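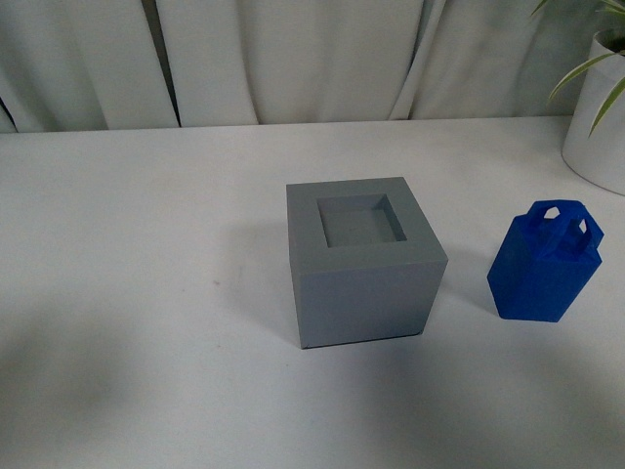

Slide 1. Grey block and blue hex part on the Kernari bench.

Speaker notes – "The drop that wasn't logged"
Adeel Usmani, Votanari users' meeting, 21 June 2020

Say hello, say where I work (Risar, test bench group). Leave slide 1 up while people sit down. Don't start on the fault until the door is shut.

Opening
The job on this bench is dull by design. The arm picks up the blue part by its handle, carries it over the grey block, sets it down on the far side and goes back for the next cycle. We run it in sets of 100. The block is there as an obstacle and the arm has to clear it by a set height. The recess in the top plays no part in this job, so if someone asks about insertion, point them to Baltasar's talk.

In April we had a fault on this job. No one was hurt. I'll cover what happened, why the log didn't show it, and what we changed.

What happened
On cycle 9 the gripper lost the part partway across. The part hit the top edge of the block and came down on the operator's side of the bench. The arm finished its move with nothing in the gripper, opened, went home and marked the cycle as passed. Then it started cycle 10 and closed on air.

Baltasar Esteban was at the bench. He saw the part come off and reached in to get it. The arm was still live. It came back through the pick position while his hand was on the table, and he pulled clear and hit the stop.

(Pause here. At the dry run people wanted to ask questions straight away. Take one, hold the rest.)

Why it dropped
Point at the handle on the slide. The loop is flat bars with two small hexagonal openings. The grasp we taught had one finger going through an opening and the other closing from outside. If the part is turned a little on the table, the finger lands on the bar and you get a pinch on a flat printed face. It lifts fine. It doesn't hold once the arm speeds up sideways.

We'd loosened the limit on part rotation the week before, to stop nuisance rejects. That was my change. It was tested on lifting only.

Why the log said pass
The pass check looked at two things: arm reached the place position, gripper opened. Neither tells you if there's a part in the fingers. The Warraich controller does report finger width, and we were recording it, but nothing was reading it during the run. When we went back through the file the width went to fully closed halfway across, plain as day.

What we changed
Finger width is now checked all the way through the carry. If it drops below the part width, the arm stops where it is and waits for a person to reset it.
The rotation limit is back to the old value. We live with the rejects.
The guard on the front of the bench is now interlocked. Before, it was a hinged panel and a sign, and we all got used to reaching past the sign.
Carry speed over the block is down until the new fingers arrive.

What we haven't fixed
A slow slip, where the part rotates in the grip but the width stays the same, still gets through. We've had 2 of those since. Both parts stayed in the gripper, but they were set down crooked. Baltasar wants a camera check at the place position. I'd sooner change the handle. We haven't settled it.

If time is short, skip the Warraich section and go straight to the guard.

Questions
Likely one: why wasn't the interlock there from the start? Answer it straight – the risk assessment was written for a slower arm and we didn't redo it when the arm was swapped.

Go back to slide 1 for questions so people can see the handle. The near-miss report form is with the handouts.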